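Clearing a drawstring snag on a two-gripper folding job

Applies to hand-held grippers with blue pads, used in pairs on garments with a waist cord. The procedure was written after a fault in November at the Skindia site, when a loop of drawstring caught on one gripper while the other was still pulling on the waistband. A pad came off its backing and the take was lost.

Before starting, set the grip force limit to 80 on both tools and check that each trigger returns fully when released. A trigger that sticks must be dealt with first. Lay the garment on the bed with the waistband towards the second operator.

1. Bring the first gripper to the folded edge with the jaws open. Look for the cord before closing.

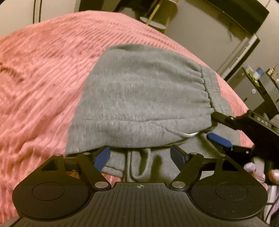
2. If the cord lies between the pads, do not close. Back the tool out along the line it went in. Turning it sideways can draw the loop over the lever pins.

3. If the jaws have already closed on the cord, the second operator stops pulling at once and keeps still. The first operator releases the trigger and waits for the pads to open fully.

4. Should the pads stay shut, cut power to the tool. Fault 2103 in the log means the force limit was passed and the motor is holding its last position. Do not prise the pads apart with a screwdriver. At Skindia this bent a lever, and the tool read 2 mm out at the tips until it was replaced.

5. Free the cord by hand, with power off, and tuck it inside the waistband.

6. Restore power and run the tool open and shut 100 times on nothing. Listen for clicking at the pivots. Check that the pads meet squarely and that neither has lifted at the corner.

7. Spread the cloth again and approach it with the jaws wide open. Close on a single layer, well away from the waistband, and lift slowly. If the log stays clear, carry on with the job.

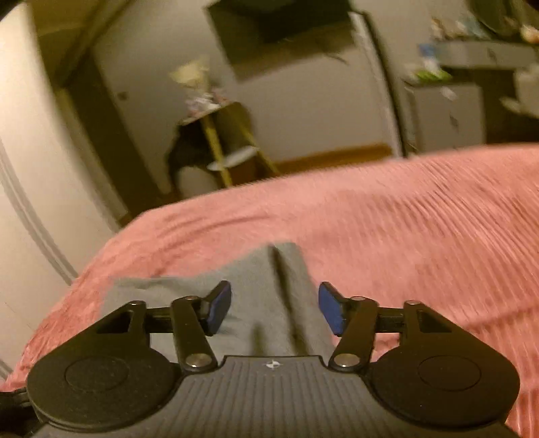

Lucrezia Ferri writes that step 6 missed a fault on her pair. The pads met squarely with no load, but one slipped as soon as it took the weight of a thick hem. She now repeats the check with a folded towel in the jaws and marks the pad edge in pencil to show any movement.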